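The small change sermon

Every December my bank, Millex, sends me a summary of my year. It comes with a cheerful little chart and a message underneath, and the message is always some version of the same sermon. Last time it told me that I had spent £1,342 on "little treats", a heading under which it had put coffee, sandwiches, two birthday cards, a bus station pasty and a box of plasters. Had I thought, it asked, about what that money could become?

I had, for a minute or so, and then I thought about who was asking.

The idea that ordinary people stay poor through small pleasures is very old. Tea used to get the blame, and gin, and ribbons. At the moment it is takeaway coffee, with avocados and television subscriptions in support. The advice never changes much. Make it at home, put the difference in a savings account, wait. Somewhere at the end of the waiting there is a house, or a comfortable old age, or at least the right to feel you have behaved properly.

I don't object to saving. I save, when I can, in an account that pays so little interest I suspect it of rounding down. What I object to is the sum, which is usually done badly, and the tone, which is usually done by someone who bought a house when houses cost what a good car costs now.

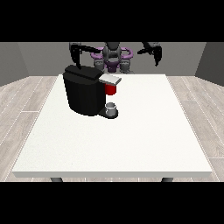
Take the sum first. The budgeting app I was persuaded to try, Jollow, has a slider. You drag it to show how many small purchases you will give up, and a green line climbs off to the right until it reaches a figure with a lot of noughts. I dragged mine all the way over and was told I would be very well off indeed in my seventies. Then I went looking for the working. The green line assumed a rate of growth that I have never been offered by anybody. It assumed I would never dip into the money, so no boiler, no funeral to travel to, no months between jobs. It took no account of prices going up, so my future riches were shown in today's pounds when they will have to be spent in much smaller ones. And it assumed that whatever I did in place of the treat would cost nothing at all.

That last one annoys me the most. A flask has to be bought. So do the beans or the pods, the milk, the filters, and the thing that makes it hot. People who say that a sandwich made at home is free have not bought cheese lately. There is a saving, I accept that, but it is the gap between two prices, and the app had helped itself to the whole of the bigger one.

Now put the small money next to the large money. I rent a flat in Puvside through an agency called Feng. Two springs ago they put the rent up by £100 a month. There was a letter, four lines long, and it mentioned the market. That is £1,200 a year, gone before breakfast, with no slider to drag and no green line to show me what it might have become if I had been allowed to keep it. It very nearly wipes out my whole year of little treats, plasters included. So if I had taken the sermon to heart and given up every last one of them, down to the birthday cards, I would have ended that year £142 better off and with fewer friends.

Millex did not send me a chart about the rent. I looked. It was there under "essentials", in grey, and the app had nothing to say about essentials except that I seemed to be "on track".

I think this is the heart of it. The advice goes where the advice is easy to give. You can tell a stranger to drink less coffee and feel that you have helped. You can't very well tell a stranger to have a lower rent, or a shorter journey to work, or parents with a spare 2,000 to lend when the car fails its MOT. Those are the things that decide how most people's money goes, and they make poor material for a cheerful message with a cartoon piggy bank on it.

There is also the matter of who gains. A bank would like my money to sit in the bank. An app would like me to open the app. I don't call that wicked, it's just business, but I would not take dietary advice from a butcher without wondering a bit, and I see no reason to be more trusting here. When I tried to close my Jollow account I discovered that it had moved me from the free version to the paid one after the first month. It had filed its own fee under "essentials" as well.
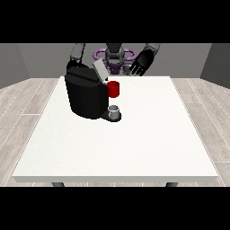 Geum-ok Nam wrote to me after I grumbled about some of this in an earlier column, to say that I was being unfair. Giving up small things had worked for her, she said. She had kept a notebook for 14 months, written down every purchase under a fiver, and found that half of them were things she hadn't even enjoyed. She stopped buying those and kept the rest. By the end she had enough put by to leave a job she disliked without having another lined up, and she did not see why that should be sneered at.

It shouldn't, and I'm sorry if I seemed to. But I would point out what she did and what she didn't do. She looked at her own spending, with a pencil, and decided for herself which bits were worth having. She had a purpose in mind that she could reach in a year or so. She was not told that her failure to own a house was down to a weakness for flapjacks. If the advice were usually like that I would have no column to write.

I put her case to Zhenhua Lu, who was less polite than I was. His view is that a notebook of that sort only tells you anything if there is something in it to cut. He has been through stretches when his would have said bread, bus, bread, electric, bus, and he says that being told to look harder at such a list is a particular kind of insult, one you don't forget. I believe him. I also notice that he and Geum-ok Nam are not really disagreeing, as each of them is talking about a life they know. It is the green line that claims to know everyone's.

The usual reply is that small savings teach good habits, even if the sums are poor. Perhaps they do. I would like to see it shown. My own habits as a saver have tracked my income very closely for my whole working life: when I've had more coming in than going out, I have turned out to be prudent, and when I haven't, I have turned out to be reckless. I'd be surprised if I were the only one whose character works this way.

And something does get lost on the way. The bought coffee at ten past eight is, for plenty of people, the one part of the day which belongs neither to the job nor to the family. My aunt bought a toasted teacake every market day for as long as I knew her, in the same café, and sat over it for an hour with a crossword. By the slider's reckoning she ate a conservatory. I don't think she would have wanted the conservatory. She would have had to dust it.

By all means write it down for a month and see. Cancel the things you had forgotten you were paying for, and check whether the thing telling you to save has a fee of its own. But start at the top of the list, where the big numbers are, and if somebody starts at the bottom, ask them why. I have asked Millex twice. The second time I got a reply thanking me for my interest in my financial wellbeing, with a link to a leaflet on packed lunches.

More in Opinion

Why does my electricity supplier want to be my friend?
Bernadette Delaunay: The trouble with "from only"
Loyalty cards and the price of not having one
Jinfeng Xue: I read the whole of my tenancy agreement
Puvside's market is being improved again
Letters: Buses, bin day and the cost of a stamp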